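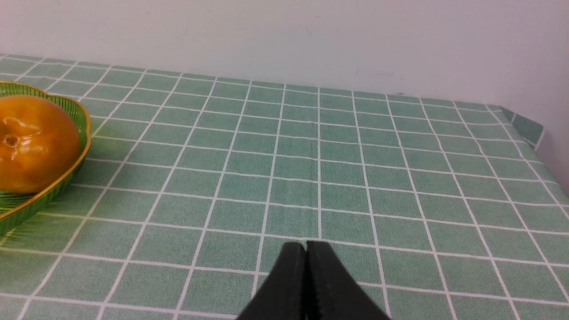

Budgeting for a small robot arm - what have we forgotten?

Wovthorpe Shed

Hello all, and sorry in advance for the ramble. Our little community workshop in Wovthorpe has a grant to buy a tabletop robot arm with a two-finger gripper, mostly for sorting and packing practice with fruit and light household things. The quote from Erklow is well inside what we have, but it only lists the arm, gripper and wrist camera. We have 1000 pounds set aside for everything else and would love to hear where yours went! 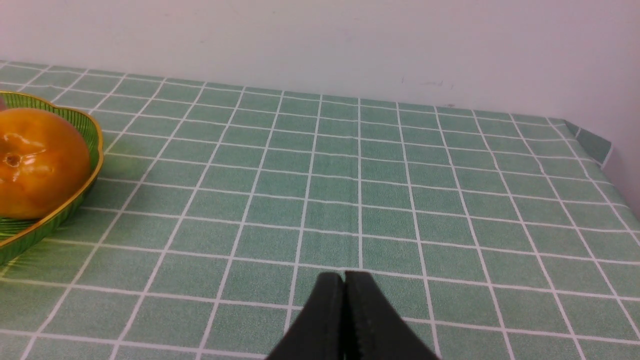 Prerkirside Makers

Please price the spare fingertips before anything else. Ours went through two pairs by October, and postage cost nearly as much as the parts. We paid 337 pounds for spares and a second cable, and I'd happily spend it again. Ask how long delivery takes as well, as a broken tip can stop you for weeks.

Greenbench

Lovely project, and I agree about the fingertips. I'd add a really solid table to the list, then a decent lamp, and then the dull bits like clamps and an extension lead that everyone thinks they already own. We bought a Villaseñor bench for 369 pounds and winced at the time,
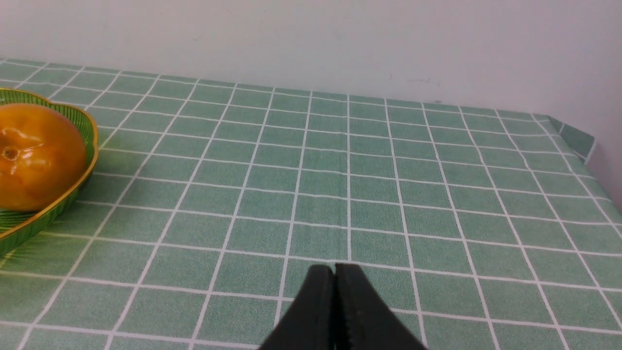 but it doesn't wobble when the arm swings round, and our old one certainly did. Things to pick up can come from the kitchen - a cheap bowl, a cloth bag, some fruit - so keep that line small. I'd also hold back 15 per cent for whatever breaks first, and ask the seller to put the warranty terms in writing before you pay.
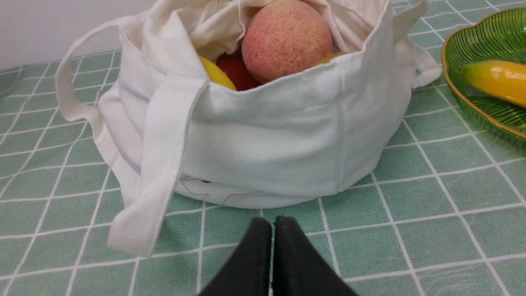 Cloth tote with fruit in it, banana in the green dish

tomtit

get the longer warranty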